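Kunemcombe Community Band: Frequently Asked Questions

Welcome! If you played an instrument in school and have missed it ever since, you're our kind of person. These are the questions we get most often by email and at concerts.

Do I have to audition?

No. Come to a rehearsal, sit in with your section, and see how you like it. We do ask that you can read music at a basic level and play a couple of major scales without too much trouble. If it's been twenty years, you'll be surprised how much comes back in the first month!

When and where do you rehearse?

We meet once a week from September through May in the Brillholm Building, upstairs in the long room with the terrible clock. Doors open at 6:30 p.m. and we tune at 7. We stop for coffee halfway through and finish at 9. Parking is free in the lot behind the building, but the front spaces belong to the bakery, so please leave those alone.

I don't own an instrument. Can I borrow one?

Quite possibly! We have a loan closet with clarinets, two flutes, a few trumpets, a baritone horn, and a tuba that needs a strong back. Loans run for one season. You buy your own reeds, valve oil, and mouthpiece. We don't have any saxophones to lend right now, and there's a waiting list.

What does it cost?

Dues are $5 per rehearsal, paid in cash at the coffee table. Students play free. If the dues are a problem, tell us quietly and we'll forget to collect them.

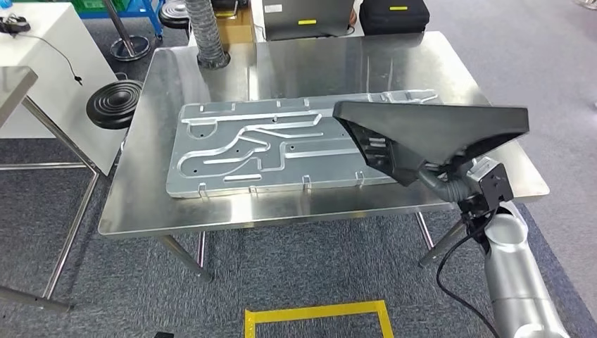 What kind of music do you play?

A real mix. Marches, of course (we love marches), plus show tunes, film scores, folk song settings, and one big, meaty concert band piece each season that scares us a little in the fall and sounds wonderful by spring. Last season it was Skandero, a suite in 4 movements with a horn solo that gave half the band goosebumps. The third movement is in seven, and yes, we got lost in it plenty of times before it clicked.

Suggestions are welcome. Write the title and arranger on the sheet by the door — please include the arranger, as there can be a dozen versions of the same tune and some are far harder than others.

How good is the band?

Better than we expect to be every December! We have people who play professionally on weekends and people who picked up a trombone last year. Second and third parts are written for exactly this kind of group, and section leaders are happy to simplify a nasty run for you. Leave out the notes you can't reach yet and come back in on the next downbeat.

How much should I practice at home?

Twenty minutes most days does wonders. Long tones first, then scales, then the two or three spots in your folder that keep tripping you up.

How many concerts do you give?

We play 4 a season: fall, winter, spring, and the outdoor one in the park. Wear black on top and bottom for the first three. For the park, wear the blue band shirt and bring clothespins for your music. Bring more than you think you need — it gets windy on that bandstand.

Can my teenager join?

Yes, from age 14 up. Younger teens need a parent or guardian in the building, and plenty of those parents have ended up in the percussion section.

What if I miss a rehearsal?

Life happens. Let your section leader know, and try to make the final two before a concert.

What is the Ishida folder?

It's the green binder of warm-ups and chorales at every stand. We open each rehearsal with a page from it. Please don't take it home, and please use pencil only!

How do I sign up?

Just turn up with your instrument a little before 7 and look for the coffee table. Name tags are in the cookie tin.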